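Last updated: 1 Jul 2019

Ifor Penry has run the robotics club at Patusby for two years, on a landing at first and now in a proper room at the back of the design block. When we spoke he was eating a late lunch and waiting for a parcel of screws.

The club meets after lessons and takes anyone from the sixth form who turns up. This year the members have been working on one project, which they call Clornov. The aim is to get a robot arm to clear a table by learning from people who have cleared it first. The people do the job with grippers held in the hand, a camera fixed to each one, and the recordings are used to train the arm.

"We could have bought a kit and followed the booklet," Penry said. "We did that the first year. They built it, it drove along a line, and then it went in a cupboard. I wanted something where they'd have to decide what to do next."

The idea for the hand-held grippers came from Walter Cuadros, a former pupil who is now studying engineering and comes back to help when his timetable allows. He brought some published designs to a meeting in November and the club picked out the parts they thought they could manage.

"I told them to start with the fingers," Cuadros said. "If the fingers are bad then everything you record is bad as well. They didn't want to hear that. They wanted to get to the software."

The fingers took most of the winter. They are the ribbed sort, which bend round whatever they are pressed against, and the club went through several versions before the pads stopped splitting at the base. The first ones were too stiff. The next lot were soft enough, but they twisted when both hands pulled on a cloth.

Penry said the cloth had been the hardest thing on the table from the start. "A cup is a cup. It's the same shape when you come back to it. You put a towel down and it's never the same towel twice. We had one lad who could fold it beautifully and nobody else could follow what he was doing, so we asked him to slow down, and then he couldn't do it either."
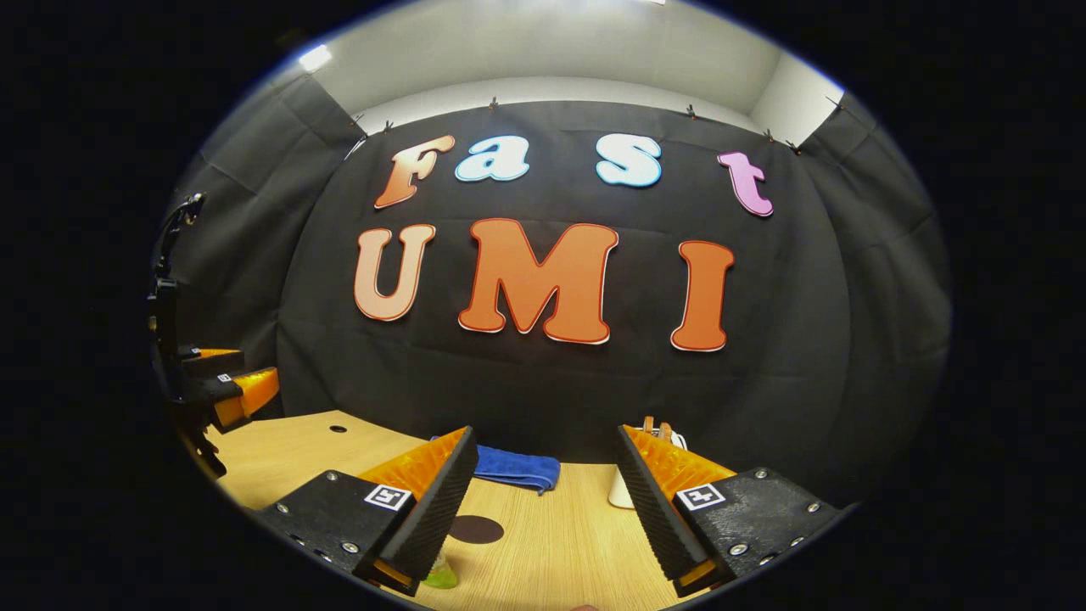
The members work in pairs, one handling the grippers and one keeping the log, and they swap when arms get tired. Penry said the log was the part he was proudest of, although he had trouble getting anyone else interested in it. Each recording is written up with who did it, what was on the table and whether the job was finished. So far they have kept 398 recordings. A good many more were thrown out.

"They got quite strict," he said. "If someone knocked the cup and caught it, that was out. I'd have kept a few of those, to be fair. The arm is going to knock things as well."

He and Cuadros do not agree on this. Cuadros thinks a small clean set is better for a club with one computer and not much time. "You can add the messy ones later," he said. "With 3,000 recordings you'd hardly notice them. We haven't got 3,000."

The arm itself is on loan from Garrido, a packaging firm a short drive away, and has to go back at the end of the summer. It can now pick up a cup and set it down in the right place on most tries. The towel is another matter. On its best afternoon the arm managed a fold 4 times before the battery in one of the cameras went flat - Penry has since bought spares - and it has not done as well since.

In the autumn the club hopes to enter the Skulden, a regional competition for schools and colleges. Entrants are given a table of objects on the day and have to sort them without changing their code. Penry has read the rules twice and still is not sure whether a borrowed arm is allowed. He has written to ask.

I asked what the members got out of it, apart from the competition. He thought about it for a while.

"One of them told me she looks at her own hands differently now," he said. "She'd never thought about how she picks up a cup. They've also got much better at saying what went wrong. At the beginning it was always just 'it didn't work'. Now I get a whole paragraph."

Cuadros will be away for part of the autumn term on a work placement, and two of the older members will take over the training runs from him. The club starts again in the first full week of term.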